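Does a patterned pillow cover really need to be washed inside out?

Posted by Rafferty Mercado, 27/02/2025

Everybody repeats this and I have yet to see proof. Mine is cream with little animal heads in hats, bears mostly, plus a lion and a cat. I've washed the plain ones right side out since December with no harm done. Is it a real rule or just a habit? 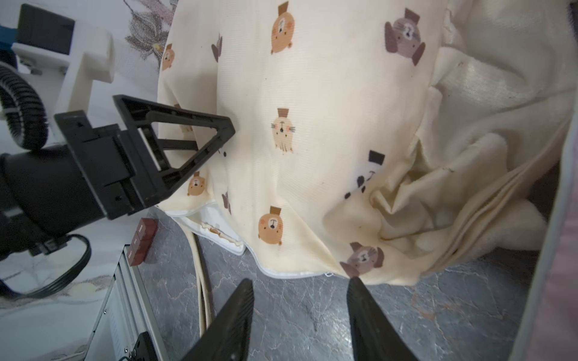 2 replies

Dolores Montoya
Habit, mostly, but a print does rub against zippers and jeans. I turn them and wash cool. I wouldn't pay extra for the Cliten "print saver" liquid. I tried it for 3 months and saw no difference.

Orvokki Ojala
Never turned one in my life. My pink pillow has been against flowered wallpaper busier than this and no one looks at the cover anyway.

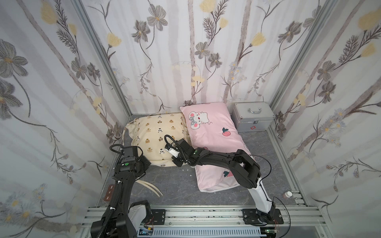

Rafferty Mercado
How do you get the corners to fill out afterward?

Dolores Montoya
Push two corners of the pillow in first, hold them through the cloth and shake the cover down. Skip the gadgets.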